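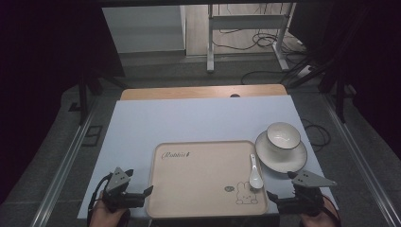 Rabbit tray, beige

Torkik tableware, sold singly
Item 388
Sold by Jenkins

A rectangular tray in beige with rounded corners and a slightly raised rim. The word "Rabbit" is written in dark cursive near one corner, and a cartoon rabbit sits with its ears up near the corner diagonally opposite. The bowl, saucer and white ceramic spoon are separate items and do not come with it.

Our notes

We were not keen on stocking this. Trays with animals on them tend to be bought once, given to a niece and never seen again, and the Torkik catalogue calls this one "a little moment of calm for your table", which made us want it even less. It is a tray. It carries things from one room to another and catches crumbs.

Having used one in the shop kitchen since August, we will say this much for it. The rabbit is drawn in plain dark outline and doesn't shout. There is no slogan beyond the one word, and why anyone needs a rabbit labelled as a rabbit is a question we put to the supplier without getting an answer.

What fits on it

A spoon lies inside comfortably, with plenty of room left over. A bowl on its saucer is a different matter. You can get one on, but then the rabbit is mostly covered and you have paid for a picture you can't see. We put the bowl and saucer on the table next to the tray and use the tray itself for toast, biscuits and the spoon.

The rim is low. It will stop a teaspoon sliding off if you are walking at a normal pace. It will not hold back a spilt cup of tea, whatever the leaflet says about "spill-safe edges", and we have asked for that line to be taken out of the next printing.

Care

Wipe with a soft cloth and warm soapy water. Dry flat.
No scouring pads on the printed side.
Torkik says it can go in the dishwasher. We have only washed ours by hand, so we can't vouch for that — ask them before you try it.
Not for the oven or the microwave.

Goes with

Nasico bowl, white with a dark rim. A decent plain bowl, a bit dear for what it is.
Nasico saucer, white with a dark grey rim line. Sits under the bowl above. Sold separately, which we think is cheeky.
Prulard ceramic spoon, white, short handle. Good for soup and porridge, less good for getting into the corners of a yoghurt pot.

Buying and returns

We have 3 left from the first delivery and have ordered 10 more. If those hang about we won't be ordering again, so don't count on matching a second one later. Orders placed before noon go out the same afternoon.

Unused trays can come back within the usual returns period in their sleeve. Please check the print when you open the parcel. Out of nearly 101 words of complaint we have had about this tray, most were in a single email about a smudge, and that customer was quite right and got a new one.

Questions about this item go to Myfanwy Beddoe at the counter. She chose it, against advice, and is happy to argue its case.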